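Search the help community Enter keywords Go

Dark clothing fading in a shared laundry room

Our building, Gestwood, replaced its washing machines in March. Residents have since reported that black garments lose colour noticeably within a few washes. The machines offer a cold setting, a 30-degree setting and a heavy-duty setting. We would be grateful for advice that may be posted on the laundry room notice board, including any guidance on detergent quantities and the use of mesh bags.

Posted by Graner, May 3, 2019

Drulari
Residents should be advised to turn dark garments inside out, fasten all zips and select the cold setting. Much of what is taken for lost dye is surface wear, caused by fabric rubbing against the drum and against heavier items such as jeans and towels. Dark items should therefore be washed separately – a mesh bag offers further protection for knitwear and fine fabrics.

Powder detergent does not always dissolve fully in cold water and may leave pale marks that resemble fading. A liquid product intended for dark colours is preferable. The dose on the label should be observed, and reduced where the water is soft. Garments should be dried in the shade.
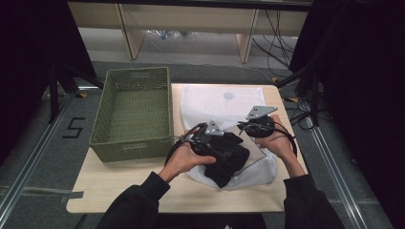
Ó Conaill disagrees on the matter of mesh bags and considers that they do more harm than good when overfilled, as detergent is then trapped in the folds. In our own building of 58 units, residents are asked to place no more than 2 garments in each bag and to select an additional rinse. The 15-minute quick cycle is sufficient for items that have been worn once. Complaints have decreased, although some residents continue to use the heavy-duty setting for everything.

Drulari
The point regarding overfilling is accepted. I would still retain the bags for knitwear.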